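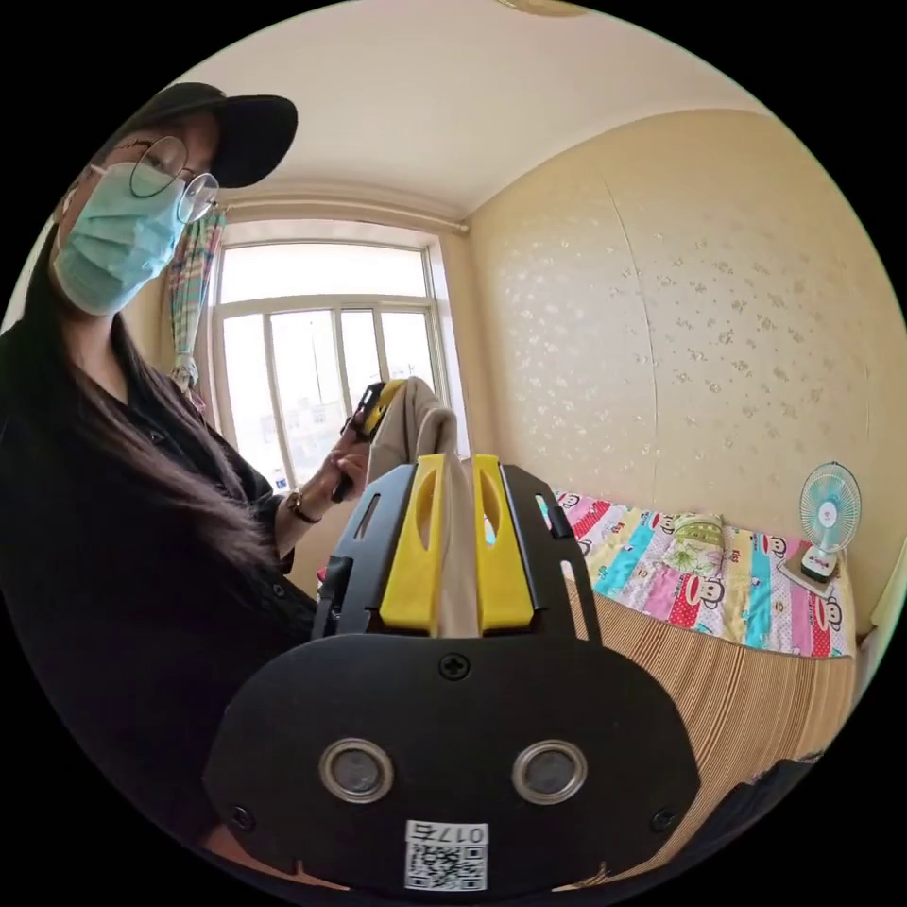

Ticket 518
Product: Dotel wireless display receiver
Site: Brulgate exhibition hall, shared demo area
Category: Network / discovery
Priority: Normal
Status: Closed, with follow-up

Problem as reported

The receiver on the wall display drops out of the source list on presenter laptops. It comes back after a power cycle and is gone again within half an hour. Sessions already running are not affected. A presenter who is connected can stay connected all morning, but the next one in line cannot find the display.

Two receivers are installed at the stand. Both show the fault, not always at the same moment. The exhibitor had swapped HDMI cables and power supplies before opening the ticket. No change.

Environment

Receivers: 2, both on firmware 27, wired to the stand switch
Switch: Cheung eight-port managed, PoE, supplied by the hall contractor
Wireless: Zelia access point, ceiling mounted, one SSID for presenters and one for visitors
Laptops: mixed, mostly company issue, three different operating system versions
Addressing: DHCP from the hall router, lease time one hour

Log

Entry 1, 8:40 a.m.
Called the stand. Confirmed symptom while on the phone. Receiver A missing from list, receiver B present. Asked for a ping to receiver A from a laptop on the presenter SSID. Replies normal, no loss. The receiver is up and reachable, so this is discovery and not connectivity. Told the stand to stop power cycling. It clears the receiver log and we lose the evidence.

Entry 2, 9:15 a.m.
Remote session to receiver B. Log shows regular mDNS announcements going out and no incoming queries for the last 19 minutes. Receiver A shows the same pattern. Connecting by typed IP address works on the first attempt for both units. Gave the stand the two addresses on a card as a stopgap.

Entry 3, 9:50 a.m.
Checked the obvious items:
Presenter SSID and receivers on same VLAN: yes
Client isolation on presenter SSID: off
Laptop firewall set to private profile: yes on the two laptops tested
Receiver clock: correct
Duplicate address on the subnet: none found

Entry 4, 10:30 a.m.
Moved one laptop to a wired port on the Cheung switch. Both receivers appear in the list. Waited until 11:05. Receiver A dropped out on the wired laptop as well. This takes the access point out of the first line of suspects. Earlier note to the contractor about the Zelia unit withdrawn, with apologies.

Entry 5, 11:20 a.m.
Read the switch configuration. IGMP snooping enabled, querier disabled. There is no other querier on this VLAN. The hall router had been doing that job until the demo area was split off into its own VLAN in August, and the setting was not carried over. With snooping on and no querier, the switch ages out its group memberships and stops forwarding multicast to ports it thinks have no listeners.

The mDNS group is in the link-local range and should be flooded regardless of snooping state. This switch has an extra option, "strict multicast filtering," that overrides that behavior. It was enabled. I can find one line on it in the switch manual and nothing on the default.

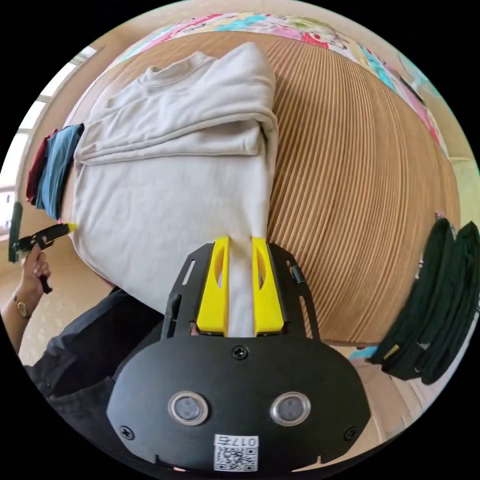 Entry 6, 11:45 a.m.
Asked the contractor for a change window. Offered 1:00 p.m., between the lunchtime sessions. Accepted.

Entry 7, 1:05 p.m.
Changes made on the switch:
Strict multicast filtering: disabled on the demo VLAN
IGMP querier: enabled, default interval
Configuration saved to startup

Short interruption on port 5 while the change was applied – the port is set to renegotiate on a profile update. Receiver A was not in use at the time. Both receivers visible on wired and wireless laptops within a few seconds.

Entry 8, 2:10 p.m.
Both receivers still listed. Receiver logs show incoming queries at normal rate. Stand reports four presenter changes with no manual address entry.

Entry 9, 2:35 p.m.
New report from stand: one laptop does not see either receiver. Others on the same SSID do. Found a VPN client running with local network access blocked. This is a separate issue. With the client disconnected, both receivers appear. Told the presenter to disconnect before a session or ask their own IT department for an exception. Not tracked further here.

Entry 10, 5:30 p.m.
End of day check. No dropouts since the change. Left open overnight.

Entry 11, 9:05 a.m. next day
Receivers stayed powered overnight. Both listed on first check. Switch shows group entries on the expected ports with sensible ages. Stand agrees to close.

Cause

Multicast filtering on the stand switch, combined with a missing querier after the VLAN split. The receivers, cables and access point had no fault. Power cycling appeared to help because the port going down and up made the switch relearn the group on that port, until it aged out again.

Open items

1. The contractor uses the same switch template at other stands in the hall. I have asked for the template to be corrected. No reply yet.

2. Firmware 27 on the receiver writes discovery events only to the volatile log. A request has been filed with the product team to keep them across a restart. No date given.

3. The install sheet tells people to check for client isolation and stops there. Proposed wording for the next revision: "If the receiver answers a ping but is not listed, check the switch for multicast filtering and confirm that one IGMP querier is active on the VLAN."

4. The presenter card with the typed IP addresses should be thrown out. Addresses are from DHCP and will not stay valid. If the stand wants a fallback, set reservations on the router first and print a new card.

Note added after closing

The stand asked whether a firmware update would have prevented this. It would not. The receiver was announcing correctly the whole time. They also asked about replacing the managed switch with an unmanaged one. That would work for discovery, but the stand needs the VLAN tagging for the visitor SSID, so leave the Cheung in place.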